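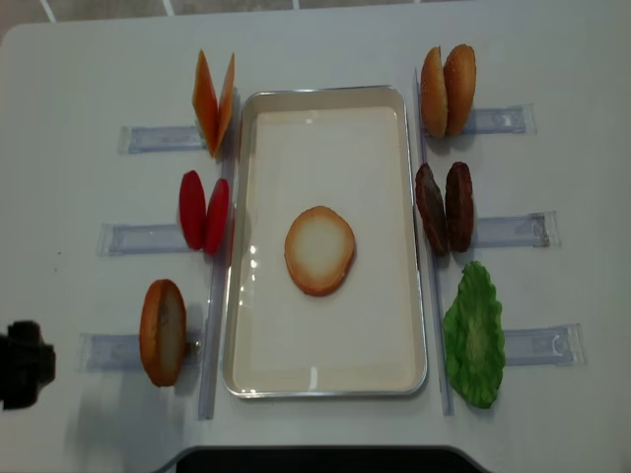 Tray with the bottom bun, cheese and tomato waiting at the left

Play food burger set: how to keep the slices standing and the table in order?

Posted by Ivone Marinho, 21 June 2018

Hello everybody. I am preparing a burger table for the play corner of our small kindergarten, and I would like some advice from persons who already did this. English is my third language, so please excuse me if some word is strange.

The idea is simple. In the middle of a white table I have a shallow silver tray, and in the tray the child builds the burger. At both sides of the tray there are clear plastic holders, three at the left and three at the right, and the pieces of toy food stand in them on their edge. The cheese is in the upper holder at the left and the tomato is under it. I like very much that the food is standing, because the children can take a slice with two fingers and they do not dig in a box.

I have three problems.

First, the cheese slices are thin and they lean. When a child takes one, the other one often falls also. Is there some trick for this?

Second, the holders are transparent and the table is white, so after the game the children do not see well where is the holder. They push it with the arm and then the whole row is crooked. I put them straight many times in one morning.

Third, I do not know if I must put the first bun in the tray before the game starts, or if the child must bring it alone. My colleague says alone. I have put it in the tray until now.

The group is 20 children, but only two play at the table at one time. The set I bought from Zustorano and the holders are from another shop, so they are maybe not made for each other. I do not want to spend a lot of money again before July.

Thank you for reading!

Chun-hung Kong

Hello Ivone, I had the same kind of table for two years, so I try to answer all of your points.

For the cheese: a thin slice needs a narrow place. If the slot is wider than the slice, it will always lean. I cut a small strip of felt and glued it inside the slot, at one side only. Use glue which stays a little soft, the hard glue came off from the plastic after some weeks. You can also let the two slices lean against each other. They make then a V and hold themselves quite well, but it helps only until the child takes the first one.

For the holders which move: put a small piece of reusable putty under each end. Do not use double tape. I did, and when I wanted to wash the table I needed a whole evening to remove it. 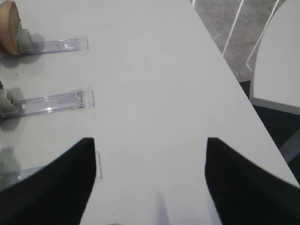

To make the clear plastic easier to see, I put a narrow line of colored tape on the table where the end of each holder must come. Every food has its own color. Orange tape for the cheese, red for the tomato, and so on. When a holder is pushed away, the children see the line and bring it back without me. The smaller ones need to be shown this several times, please have patience. Choose paper tape, it comes off clean.

Please look also at the distance between the holders. A child's hand is small but it is not careful, and if two holders are close together the sleeve will catch the second one. I left the width of my hand between them.

About the bun, I would begin with the bun in the tray for the first days. Then everybody understands that the burger grows from there. Later you can put it at the side and see who remembers it.

natoria_mom

We just keep ours in a box, the kids don't care. But putty is a good tip, I will buy some.

Clendutar

I agree with the tape lines. One thing more: wash the slices in warm water with a little soap and dry them with a cloth before they go back. If they are sticky, two slices come out together and the children get angry. For the tray a wet cloth is enough, but be careful with the rim, crumbs of real food go there if the children had snack before.

Ivone Marinho

Thank you very much to all! I will try the felt on one holder first, and the colored tape on all of them. Chun-hung, did you cut the felt with normal scissors?

Chun-hung Kong

Yes, normal scissors. Cut it a little shorter than the slot, then you do not see it from the top.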